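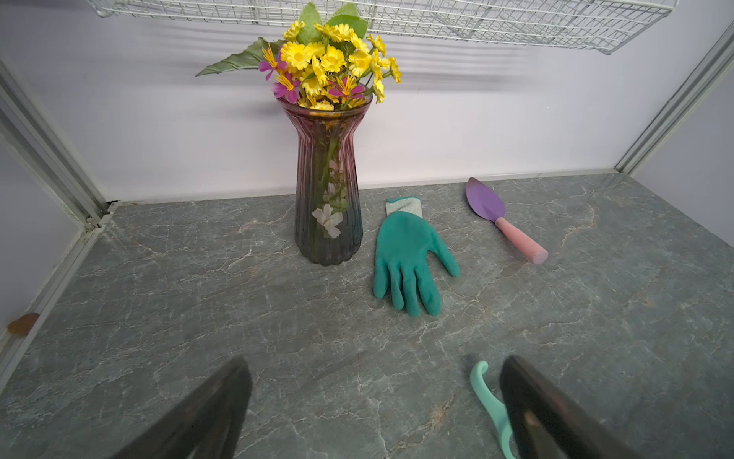 Review: Mornberg 2 video archiving software
By Wing-yan Lui
August 28, 2021

Mornberg 2 downloads, catalogs and transcodes online video for people who edit films out of other people's footage. I used it for the research stage of an essay film, with a library of 3000 clips, most of them short vlogs shot on phones. The test machine was a four-year-old desktop with two internal drives.

Import is the strongest part. Each clip is saved with its title, upload date, channel name and original description in a plain text sidecar file. If the upload is later deleted, the record stays. Prakdale, which I used on my last project, keeps only the title and a thumbnail.

Batch jobs are limited to 200 clips. The limit is not mentioned in the manual. Larger jobs are cut at that point without a warning, and the remaining links have to be pasted in again. I kept a spreadsheet to track what had been fetched.

Mixed frame rates are handled well. Mornberg reads the true rate of variable-rate phone video and converts it to the project rate on export. On a 90-minute assembly, sound stayed in sync to the last reel. Vertical clips keep their shape and are not padded unless you ask for it.

Search is slower than it should be. Text queries cover titles and descriptions but not captions, even when the caption file has been downloaded. Tags can be nested, but a tag cannot be renamed once it is in use. I ended up with "airport" and "airports" and had to live with both.

Export to an edit list worked with Atallah on the first try. Ernby needed the file paths corrected by hand, and it dropped every clip name with an accent in it.

The software does nothing about rights. There is a field for license notes, blank by default, and it does not carry over to the export. Anyone preparing a festival submission will need a separate log.

Recommended for solo editors with large libraries. Teams should wait for the shared catalog, which the developer lists for October.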